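## 4. Checking the finger pads and setting the grip

Once the Clilera hand gripper is charged and paired, give it ten minutes of attention before its first real work. This is the fun part of the set-up – you get to feel how the fingers behave, and a gripper that closes evenly is a joy to use all day long!

**You need:** the small hex key from the lid pocket, a lint-free cloth, a spare pair of pads, and an upright canister or similar round object that you don't mind squeezing.

1. Switch the gripper off and open both fingers by hand as far as they go.
2. Wipe the black pads and the yellow tips with the dry cloth. Dust on a pad will make even a perfect grip slide.
3. Press each pad with your thumb. If one rocks, tighten its screw a quarter turn and press again.
4. Look along the slot in each finger and pick out any crumbs or fibers.
5. Switch on and wait for the steady light. Close the fingers on nothing, then open them. Do this 4 times.

> **Caution:** Keep your free hand away from the fingers whenever the light is steady. Hold the gripper by the handle only.

Now for the test grip. Stand the canister on a firm, level table and bring the gripper in low, with one finger on each side. Squeeze slowly and let both pads touch before you add any pressure.
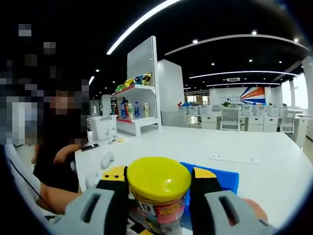
A good grip feels calm. The object stays upright, it doesn't turn as the fingers close, and you can lift it a little way off the table without tightening your hand. If it twists, one pad is meeting it early, so go back to step 3.

6. With the object held, read the width counter on the Vindier app. Write the number down.
7. Release, move the gripper well clear, and grip the same spot again. The two readings should be close. On our bench unit we got 400 and then 398, and we were delighted with that.
8. If the readings drift further apart with each try, open **Settings > Fingers > Zero** and repeat from step 5.

**Note:** Domed lids are slippery customers. Grip the straight side of a container, below the lid, until you have a feel for the trigger.

**Note:** Pads wear faster on printed labels than on bare plastic. Replace them in pairs, and use only Toivonen pads marked for this model. Old and new pads together will pull every object to one side.

Tyyne Valtonen, who wrote the first version of this section, also suggests saving your readings under the name of the object – a great habit when several people share one gripper. Go to **Objects > New**, type the name, and tap **Keep**.

Leave the fingers half open when you put the gripper back on its Noltberg stand. Charging starts by itself.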